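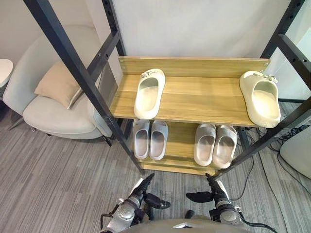

Rapport de projet tutoré – Droit public et vie locale
Lire les décisions d'un tribunal administratif quand on n'est pas juriste : le cas des arrêtés municipaux restreignant les rassemblements
Projet Tusano, encadré par Minoru Katayama
Version remise le 26 août 2024

1. D'où vient le sujet

Nous étions partis, au début de l'année, sur quelque chose de beaucoup plus vaste. Il était question de comparer l'ensemble des pouvoirs de police des maires de la région, ce qui nous semblait très raisonnable dans l'enthousiasme de la première réunion, et nettement moins quinze jours plus tard, quand nous avons commencé à ouvrir les dossiers. M. Katayama nous a laissés nous débattre un moment (nous lui en voulions un peu, nous le remercions maintenant) avant de nous suggérer de prendre une seule catégorie d'actes et de la suivre jusqu'au bout, du panneau d'affichage de la mairie jusqu'au jugement.

Nous avons choisi les arrêtés qui interdisent ou encadrent les rassemblements sur la voie publique : manifestations, marchés improvisés, fêtes de quartier, distributions de repas. Ce sont des textes courts, souvent pris dans l'urgence, et dont les effets sont parfois terminés avant que quiconque ait eu le temps de les contester. La question que nous nous sommes posée est assez simple à formuler : une personne concernée par un tel arrêté, qui n'a ni avocat ni formation juridique, peut-elle comprendre ce que le tribunal a décidé, et pourquoi ?

Le nom de Tusano est celui du petit index que nous avons constitué au fil des mois. Il n'a pas de signification particulière, il fallait un titre pour le dossier partagé et il est resté.

2. Le corpus

Nous avons travaillé sur les décisions rendues par le tribunal administratif de Loltholm, dont le ressort comprend la ville elle-même, la commune de Vosby et toute la bande côtière. Le greffe nous a ouvert la consultation de 400 décisions, anonymisées pour ce qui concerne les particuliers. La moitié a été écartée assez vite : désistements, requêtes irrecevables sans discussion au fond, affaires de stationnement qui s'étaient glissées dans la série. Il restait donc 200 décisions, que nous avons toutes lues, et la plupart relues.

Chaque décision a été confiée à deux lecteurs travaillant séparément. Chacun remplissait la même fiche : qui attaque, quel acte, quel motif invoqué par la commune, quelle réponse du juge, et surtout une reformulation en langage courant de la raison principale de la solution. Les fiches étaient ensuite rapprochées. Quand les deux reformulations ne disaient pas la même chose, nous reprenions le texte ensemble, à voix haute, ce qui a donné lieu à de très longues séances, parfois un peu vives, et à notre avis aux meilleurs moments du projet.

Il faut signaler une faiblesse. Les ordonnances de référé et les jugements au fond sont mélangés dans la série, et nous n'avons pris conscience de l'importance de cette distinction qu'en cours de route. Les premières fiches ne la mentionnent pas. Nous les avons complétées au printemps, mais il est possible que quelques-unes nous aient échappé.

3. L'affaire Desmet, ou comment nous avons appris à lire

Nous voudrions nous arrêter sur une affaire, parce que c'est avec elle que le projet a trouvé sa méthode. L'association Desmet organisait des repas en plein air sur la place du port, à Vosby. Le maire avait interdit toute distribution alimentaire dans le périmètre pour l'ensemble de l'été, en invoquant la salubrité et la circulation des piétons. L'association a demandé l'annulation de l'arrêté et l'a obtenue.

À la première lecture, nous avions tous compris que le juge reconnaissait un droit à organiser des repas sur la place. C'est ce qu'avait écrit la presse locale, et c'est ce que disaient deux de nos fiches. Or le jugement est bien plus étroit. Il constate que l'interdiction porte sur toute la saison, à toute heure, alors que les incidents rapportés par la commune se concentraient sur quelques soirées, et il en déduit que la mesure est disproportionnée. Rien n'empêchait le maire de reprendre un arrêté limité à certains horaires, et il l'a fait en septembre.

L'association, que nous avons rencontrée, avait vécu ce second arrêté comme une façon de contourner la justice. La responsable juridique de la mairie trouvait au contraire qu'elle appliquait le jugement à la lettre. Les deux nous ont reçus longuement et avec beaucoup de gentillesse, et nous sommes sortis de ces entretiens avec l'impression que le malentendu tenait pour une bonne part à trois lignes du texte, coincées entre deux visas, que personne d'extérieur à la profession n'aurait songé à lire en priorité.

4. Ce que nous avons observé

La difficulté la plus fréquente dans nos fiches tient à la place du motif déterminant. Il est rarement là où un lecteur ordinaire le cherche. On commence par le début, on se perd dans les visas, on saute au dispositif, et l'on repart avec un résultat sans sa raison. Les décisions qui énoncent d'abord la règle, puis les faits, puis la conclusion, avec des intertitres, ont été résumées de la même manière par nos deux lecteurs presque à chaque fois.

Vient ensuite le vocabulaire. Nous nous attendions à buter sur les termes techniques, mais ceux-là se cherchent dans un dictionnaire. Les mots courants employés dans un sens particulier nous ont bien davantage trompés : « moyen », « intérêt », « urgence », « sérieux ». Un doute sérieux sur la légalité d'un arrêté ne signifie pas que l'arrêté est illégal, et plusieurs d'entre nous l'ont pourtant écrit.

Il y a enfin la question du temps. Un arrêté valable 30 jours peut très bien avoir disparu au moment où le tribunal se prononce au fond. Le jugement garde un intérêt pour la suite, mais les requérants que nous avons interrogés avaient parfois cessé d'attendre la réponse, et l'un d'eux a appris par nous qu'il avait gagné (il nous a offert le café, et nous avons passé l'après-midi à relire sa décision avec lui).

5. Suites envisagées

L'index Tusano sera déposé à la bibliothèque de la faculté, avec les fiches et la grille de lecture. Nous avons aussi rédigé un modèle de note d'une page, destiné à accompagner un jugement lorsqu'il est affiché en mairie. Vosby s'est dite prête à l'essayer, Loltholm n'a pas encore répondu. Le modèle mériterait d'être relu par un magistrat avant toute diffusion – un résumé trop affirmatif peut faire plus de dégâts qu'un texte obscur, et nous avons assez souvent résumé de travers pour le savoir.

Le groupe qui reprendra le projet à la rentrée trouvera dans le dossier la liste des décisions à vérifier en priorité, notamment celles dont la fiche ne précise pas s'il s'agit d'un référé.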